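Skeden hand-held grippers, anyone bought the pair?

kettleandcrumbs
Been eyeing up the Skeden kit for our folding work and before I ask for the money I'd like to hear from somebody who's had a set longer than a weekend. £523 for the pair with the charger and a carry case. The Gramon ones are cheaper but I've read grumbles about the jaws going sloppy. Mostly clothes for us: shirts, trousers, the odd towel.

a_marinho
We've had Skedens since November and I like them a lot! Light enough that I can get through a morning without my wrists complaining, and the jaws close evenly, so you're not chasing a collar round the table. Battery gives me 3 hours, a bit less if I forget to switch them off at tea time (I always forget). The case is rubbish, the zip went in the first week.
Armindo

Doddle88
Going to disagree with Armindo here. I had a pair on trial and sent them back. Fine on denim, fine on anything with a bit of body to it, but thin cotton slid out of the jaws over and over. For £523 I expect to pick up a pillowcase. Went with Gramon in the end and yes, they do loosen, but it's one screw and you nip it up on a Saturday.

a_marinho
Did you have the soft pads on? They ship with the hard ones fitted and the soft ones are in a little bag under the foam. I missed them too.

Doddle88
There was a bag under the foam??

kettleandcrumbs
Ha. OK, so is that in the manual anywhere?

a_marinho
Page 35, in tiny print, after all the battery warnings.

fernanda_c
Fernanda Cunha here, I run the folding sessions at Kotoldale. I'm somewhere between you two. The grip is good with the soft pads, I'll give Armindo that, but the pads wear and a new set is dearer than it should be. What I'd really tell you to think about is the table. We spent ages blaming the grippers when half the trouble was sleeves skating about on a bare top. A plain cloth over it sorted most of that, and we went for a pale green so that dark clothes show up well.
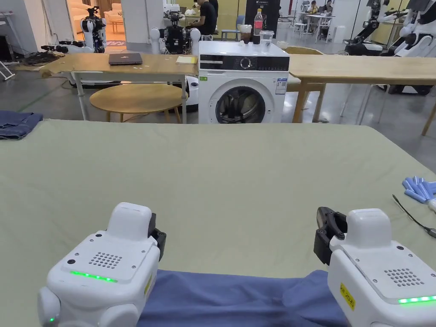

The other thing is the order you do the clothes in. I start people on jeans, they're forgiving and you get the feel of how hard to squeeze, then move on to the lighter stuff once they've stopped fighting the jaws. New starters get 2 short goes with a break between them. After that they're usually quicker than me, annoyingly.

Doddle88
I did all mine on a bare desk, so fair point about the cloth. Still think the price is cheeky.

Chu
Can you buy just one? I've only room for a single-arm setup.

a_marinho
Not from the website, but email them and ask. They split a pair for a mate of mine, though he waited more than 3 weeks for it.

kettleandcrumbs
Right, I've asked for a trial pair and I'll try them with both sets of pads. Fernanda, is the cloth just laid on or do you clip it down?

fernanda_c
I'd clip it if you've got a slippery top. Bulldog clips will do, on the far side so you don't catch your knuckles.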